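Speaker notes: "The Good Bowl: Why We Own Things We Refuse to Use"
Ridgeway Library evening talks, 2021-12-28
Urmila Shakya

Slide 1. Title

Wait for the coats to settle. The heating in this room has two settings, off and bakery, so people will be undressing for a while.

Open with my mother's cabinet. Everyone had one or knew one. Glass doors, a key on top where any child could reach it, and inside a dinner service that came out for weddings, for one visiting bishop, and then never again because the bishop chipped a saucer. We ate off melamine for my whole childhood, a yard away from twelve place settings. Pause. Let them think of their own cabinet.

Ask for hands: who has a thing at home that's too good to use? (All hands go up. If they don't, I'll say "towels" and they will.)

Slide 2. Where "for best" comes from

Keep this short, they can get history elsewhere. The main thing is that for most families a matching set of anything was a serious purchase, and you guarded it. The guarding made sense when replacing one plate meant a month of going without something else. Then plates got cheap and the guarding carried on by itself.

My grandmother kept the plastic on her sofa until the plastic needed replacing. She replaced the plastic. Don't rush this line, it did well at Gralleslow.
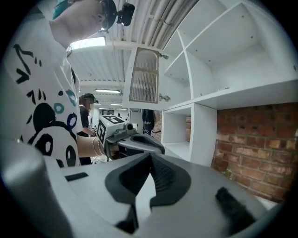 Slide 3. The wrong occasion

The trouble with saving something for an occasion is that you also have to judge the occasion. A birthday? Depends whose. Company? Depends if they're likely to help with the dishes, and whether you could stop them. I once stood in front of the cabinet holding a lasagna for four and decided that lasagna was, on the whole, beneath the platter.

Tell the candle story here. Cikico, the gift shop that used to be next to the bank, sold a candle that my sister gave me in December of some long-gone year. Too nice to burn. I moved it through 2 apartments. By the time I lit it, it smelled like a crayon.

Ask: what have you saved until it spoiled? Take a few from the floor. Usual answers are wine, perfume, chocolates, and a man in the back who says "my knees."

Slide 4. The tour of the drawer

Napkins. Nobody needs me to explain the napkins. Linen ones for best, paper ones for us, and a third pile kept to protect the linen ones from the drawer.

Soap shaped like shells. Guests are too polite to use it and the household is forbidden to. As far as I can tell it is the only soap on earth that is dirty – it gathers dust – and it sits beside a sink.

Tablecloth from Trotov's closing sale, still folded along the store creases. I've ironed it. I have never put it on a table. Move on before they ask why. 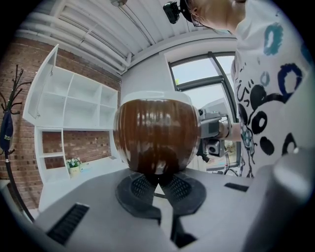
Slide 5. The numbers, such as they are

I asked people on the library mailing list to write in with their "for best" item. Warn them this isn't science. The survey form had a typo in it and one respondent answered on behalf of her late aunt.

We mailed 2,208 people. The favorite answer by a long way was dishes. Towels came second. One person wrote "the front room," meaning the entire front room, and I'd like her to know that I understood immediately.

One gentleman wrote 2,000 words on a fountain pen. He wrote them in ballpoint.

(Check the clicker at this point. Last time it jumped two slides and I had to talk about my sofa for longer than the sofa deserved.)

Slide 6. The case for the cabinet

Be fair to the other side, since half of them came in with it.

Some of these things are holding somebody's place. A woman at Gralleslow told me she doesn't use her husband's mug and doesn't want anybody else to either, and I had nothing clever to say and didn't try. Say this plainly. No joke after it. Drink some water.

There's also pleasure in having something put by. I like knowing the good bowl is up there. I like it the way I like knowing there's a spare key, though I've been locked out three times and the spare was inside for all of them.

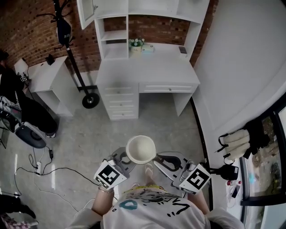
Slide 7. What I did about it

In the end I took the dinner service out and used it for a month. Report back, good and bad.

Good: toast looks important. My son sat up straighter, for a day. Soup stays hot longer in a bowl with some weight to it, or I believe it does, and I'm the one eating the soup.

Bad: gold rims and microwaves. I will say only that it was brief and very bright. Also everything has to be washed by hand, so I got to know my sink in a way I hadn't planned on.

Lost: 1 side plate and the gravy boat's handle. My mother took the news well. She asked which side plate.

Slide 8. Homework

Ask them to pick one thing tonight. Start small, a towel or the nice scissors. Use it for something ordinary and don't announce it to the family.

If there's time, questions. If someone asks about the shell soap, I have brought it with me, in my bag. Pass it around. Make sure it comes back.

Thank the library, mention the sign-up sheet by the door, and remind them that the refreshments are on paper plates.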